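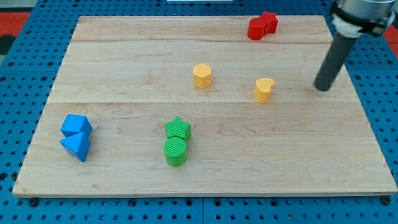 Three-plank board in a pale wood, with plastic shape blocks in red, yellow and blue.

Looking after a planked work board

A board made of several planks joined edge to edge is one of the more useful things to keep on a bench or a children's table. It protects the surface underneath, it gives a flat area for small pieces, and it can be lifted off when the bench is needed for something else. It also moves with the seasons, marks easily and is often cleaned in the wrong way. The notes below apply to unvarnished or lightly oiled boards in pale hardwoods such as maple, birch and beech.

Checking for flatness

Lay a steel rule on edge across the planks, at right angles to the seams, and look for light under it. Repeat at both ends and in the middle. A gap you can just see is of no consequence for sorting or play. If tall blocks rock when stood upright, the board has cupped and should be turned over for a week or two with air on both faces. Do not put weights on it. A forced board springs back and may open at a seam.

Test with a hexagonal prism if there is one in the set. It has a broad base and shows a rock at once. Triangular pieces lying on a side are less sensitive.

Seams

Run a fingernail across each joint. A slight step between planks can be taken down with 180 grit on a cork block, working along the grain and keeping the block flat over both planks. Finish with 240. Sanding across the seam leaves scratches that show up badly on pale wood as soon as oil goes on.

If a seam has opened far enough to take a sheet of paper, brush out the dust, work in PVA with a thin blade and clamp lightly overnight. Wipe off squeeze-out with a damp cloth straight away. Dried glue seals the surface and leaves a light patch under oil.

Filler is not recommended. It drops out in winter.

Edges

A bevelled front edge is easier on the wrists and chips less than a square one. To add one, use a block plane set fine, or 120 grit on a hard block, and count the strokes so that the bevel stays even from end to end. I use 20 strokes with the plane on a board of ordinary size. Go over the corners last.

Cleaning

Dry brush first, then a cloth wrung out in warm water with a drop of washing-up liquid. Wipe both faces, even if only one is dirty, and stand the board on edge to dry. Wetting one face only is the commonest cause of cupping.

Colour rubbed off from plastic pieces, red especially, usually comes away with a white vinyl eraser. Try that before any solvent. Methylated spirit will shift most of what remains but strips oil at the same time, so the patch will need oiling again.

Plastic shape blocks can go in a bowl of warm soapy water. Use an old toothbrush on the inside angles of stars and the notch of a heart, where grease collects. Rinse, shake and leave on a towel. Put them back on the wood only when the undersides are dry – a ring of water under a flat base will mark bare maple within an hour.

Stopping the board from sliding

Perforated tops give less grip than they appear to. Four small rubber feet under the board will hold it, but they also lift it, and a thin board may then flex in the middle. A piece of open-weave drawer liner cut 56 mm short of the board on each side is the better choice. Lift and shake it monthly, as grit collects in the holes below and works its way up.

Sorting and storage

Group by colour for putting away and by shape for checking. Colour is quicker, but a missing star is easily overlooked in a box of red pieces. A tray with shallow compartments is best. I have used the Patico divided tray for two years; the compartments take one tall block each with room for fingers. Deep tubs are slower to empty and the pieces scuff one another.

Store the board upright, away from radiators, with a gap behind it. Oil in March and again in autumn. One thin coat, 20 minutes to soak in, then wipe off everything that will come off. Lay oily cloths out flat outdoors until dry before binning them, as they can catch fire if left bunched up.

Correction: an earlier version of this page gave 80 grit for levelling seams. That is too coarse for pale wood. Thanks to Hanane Abdelaziz for pointing it out.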